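From: Augustina Osei
To: Truso Home Cooks list
Subject: Re: one orange, two boards, and no room on my counter
Time: 9:14 pm

Hi all, and hi Wen-hsiung!

I was going to write back at lunch and then lunch got away from me, so you're getting the long version now with tea beside me. First, the message I'm answering, for everyone who deletes as they go:

> On a November evening, Wen-hsiung Chang wrote:
>
> Friends, I need help with something small and silly. I moved into the
> place on Flirkach and the counter is tiny. I own a wooden board, a
> plastic board, and more plates than one man needs. Every time I want to
> cut up a piece of fruit I end up with everything out at once and juice
> running under the toaster. Do I really need two boards? Does the fruit
> wait on the board or on the plate? My sister says I am overthinking an
> orange. Ekow told me to ask Augustina, so I am asking Augustina.
>
> Also, does anybody still have the citrus salad recipe Kobina sent
> around? The one with the olives. I lost it when I changed computers.
>
> W.

Ekow, thank you for volunteering me! But yes, I have opinions, and I have pictures too, with the handful of things I'd keep out for fruit in them: a wooden board, a cream plastic board, one white plate and one orange. Wen-hsiung, tell your sister you can't overthink an orange.

My own counter in the old apartment was so narrow that the dish rack hung over the sink, so I come to this with some sympathy. I learned to set things out before I touched a knife, and I still do it now that I have more room. The wooden board goes sideways, the long way across in front of you. The plastic one stands lengthwise behind it and off to the left, and the plate goes beside that one.

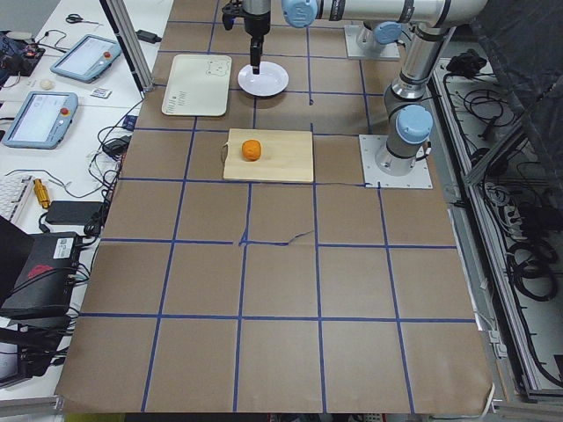 Fruit on the wood, plate still empty. Look for the little bear face on the plastic board.

To your first question, yes, keep both. I use plastic for onions, garlic, fish, and anything else I don't want to taste in my breakfast, and the wood is for bread and fruit. I once served melon off a board that had been used for shallots, and Fuseini Wumbei (hello Fuseini, I know you're reading) has brought it up at every potluck since. If you truly only have space for one at a time, fine, store the other one upright beside the fridge. They're thin! They'll go anywhere. Mine live between the flour bin and the wall with a dish towel stuffed in to keep them from sliding.

About your second question. I say the plate, every time. An orange on a flat board wants to roll, and while you're hunting for the knife it's heading for the floor. A shallow white plate with a good wide rim holds it where you put it. Then the board is completely free, and you can turn it to suit yourself. On a short counter I like it with the long side running away from me, to the right of the plate, so the two of them sit next to each other and I'm not reaching over one to get to the other.

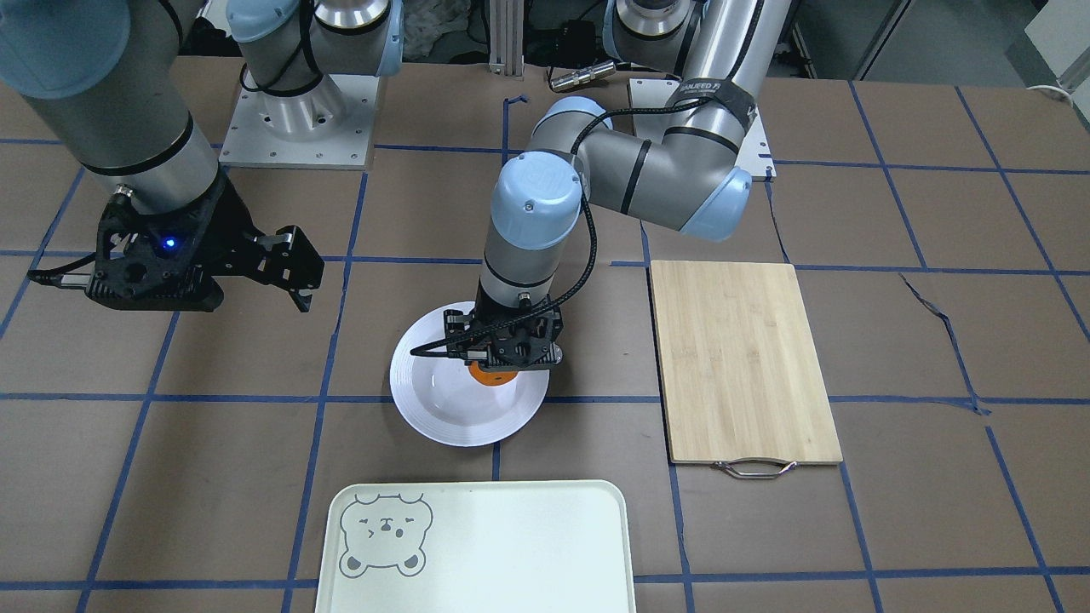 What I do, in order

1. Wipe the counter and dry it. Damp paper towel under the board if yours skates around (my Kramer board does, it has never once stayed put).

2. Wash the fruit and dry that too, even though you're going to peel it. The knife drags whatever is on the outside straight through to the inside. Put it on the plate and leave it there until everything else is ready.

3. Look at the fruit before you cut it. I mean it! With a mandarin I find the tiny green spot at the stem end and start from there, slipping a thumb in beside it. If the skin is loose you won't need a knife at all, and you can forget the board and eat over the plate. If it's tight, take a thin slice off both ends on the board, stand the fruit up on a flat end, and work down the sides.

The plate makes more difference here than I used to think. I like one with a bit of a dip in the middle, and I have a real weakness for ridges around the rim, the fine kind that go round and round like a record. They catch the light so nicely, and a plain orange looks dressed up for company.
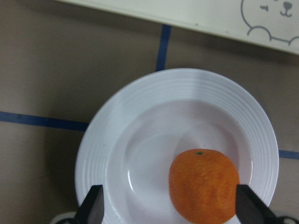
Pebbly skin and a ridged rim, my two favorite things.

4. Cut on the board, then move the pieces back to the plate with the flat of the knife. Pour any juice from the board into a cup. Kobina's recipe wants it.

5. Rinse the wooden board right away, both sides, and stand it on its edge to dry. Don't leave it flat in a puddle and please don't put it in the dishwasher. I lost a lovely one that way. It came out shaped like a canoe.

I'd also say to give one of your plates away, or several. Two is plenty next to the cutting board, one for whole fruit and one for peels, and the peel plate can be any old chipped thing. I bought a stack from the Flodano outlet when it was closing and I use the same one every day while the others sit in the cupboard looking hopeful.

And if you have a white rectangular tray, keep that out as well. I pull mine over when there's more than one person eating. The wooden board and the tray and the plate with the orange all fit on the table together with elbow room to spare, and I can lay slices on the tray in rows and carry the whole business to the sofa.
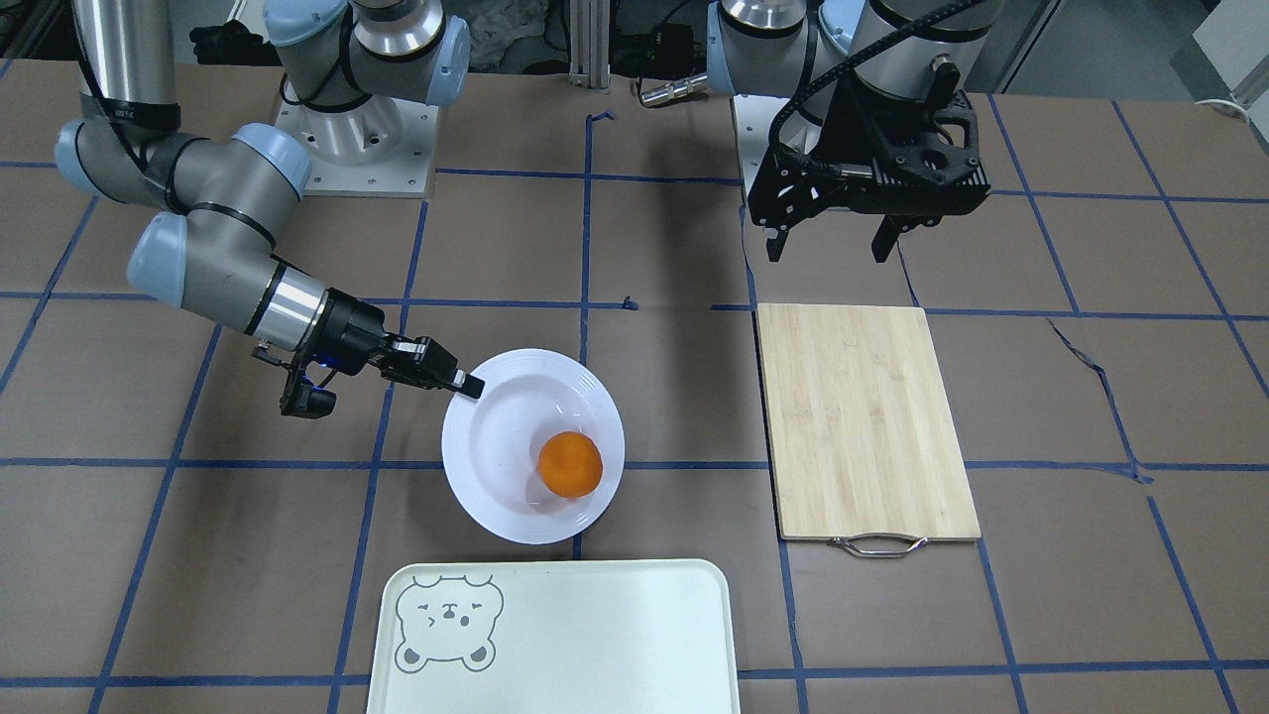 Kobina's citrus salad, as I have it

This is from my printout, which has a coffee ring over part of it, so Kobina Asante, please correct me if I've got it wrong.

Oranges or mandarins, peeled and sliced across, enough to give you over 240 grams
A small handful of black olives, pitted and torn
Half a red onion, sliced as thin as you can stand (PLASTIC BOARD)
Olive oil, salt, black pepper
The juice you saved in the cup
Mint if you have it

Soak the onion in the juice with a pinch of salt while you do the fruit. Lay the slices out flat, scatter the onion and olives on top, then oil and pepper, mint last. It serves 2 if they're polite. I wouldn't make it ahead, the fruit goes watery on you.

Wen-hsiung, write back and tell me how wide that counter is, and whether the toaster could move to a shelf. I have a spare bracket in the hall closet that you're welcome to if somebody can get it over to Flirkach. And does anyone want four white plates?

Augustina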